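Grunell Tabletop Kit, evaluation recordings: README

Maintained by Harish Kurup. Last revised July 9, 2024. 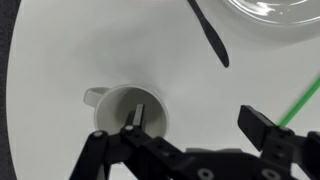
We had the kit on trial from Futwood, who sell it as a complete bench-top manipulation package for small labs. You get the gripper, a wrist camera, a mounting bracket and a manual that was translated by an optimist. These recordings are what we made while deciding whether to keep it. They are shared as is, for anyone weighing up the same purchase.

What's in the folder

464 episodes of tableware handling, teleoperated, one episode per subfolder. Each has the wrist video, joint positions, gripper opening and a short text label. There are 5 task labels: pick mug, move mug, clear cutlery, stack plate, and other. "Other" is where Nkrumah Ansah filed anything he didn't feel like arguing about.

Another 102 episodes were recorded and pulled, which brings the total to 566 if you are reconciling against the recording log. Most had a gap in the joint stream. A few were simply embarrassing.

Wrist view

The camera sits close to the gripper and sees a lot of it. Futwood's brochure calls this "immersive." If your model needs an unobstructed look at the whole table, you will want a second camera, sold separately, naturally. For mugs the close view is quite good. You can see into the cup and judge where a finger is relative to the wall, and after a day of practice our operators preferred it to standing up and looking.

Pale crockery on a pale table is a fair test of any exposure setting. We locked ours by hand. The automatic mode has moods.

Labels

Written by the operator straight after each episode, then checked by Nkrumah. Success is marked yes or no with no partial credit. A mug lifted and set down crooked is a yes. A mug lifted and dropped is a no, whatever the operator says about intent.

Known problems

Timestamps in the Mwakalinga session run behind the video. The offset is constant within an episode and is given in notes.txt.

Episode 319 has no label. We have watched it several times and remain divided.

Gripper opening is logged in the vendor's own units, which run backwards: bigger number, smaller gap. Convert before plotting or you'll lose an afternoon, as we did.

Verdict on the kit

Solid hardware, grudging software. We kept it. The Botach driver replaces most of the supplied code and we'd install it first. A revised set with corrected timestamps is planned for August, so expect it sometime after that.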